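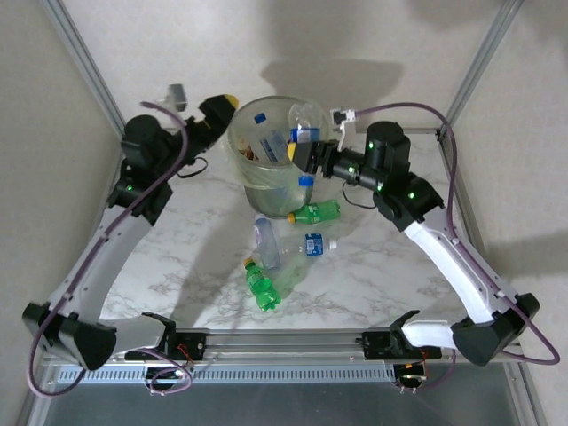
How does a carp angler choose where to fish on a lake he has never seen before?

He walks around the water first, with no rod in his hands, and looks for signs of feeding fish. Only after this walk does he decide where to put his chair.

Chapter 4
Reading Still Water

In this chapter we study lakes and ponds without a current. The river chapters gave you the habit of looking for fast and slow water. On a lake you must look for other things: the wind, the depth and the plants near the bank.

Our main case is Wutgate, a lake of 11 hectares where Farzana Jafri kept a catch diary for 2 seasons. She wrote down every fish, and also the hours in which she caught none. Her diary has 800 entries. In August most of her carp came before seven in the morning, on the bank towards which the wind was blowing. We will read parts of this diary together with the depth map drawn by Senyo Issahaku.

Before you continue, please repeat from the previous chapter how to use a plumb float. You will need it for the first exercise, in which you measure the depth at four points along one bank and draw the bottom between them.

4.1 Wind and the warm bank

Wind pushes the surface water, and small food goes with it.

Contact: Mughal Angling Textbooks | © Zubaida Bajwa and Zeeshan Bugti | Back to top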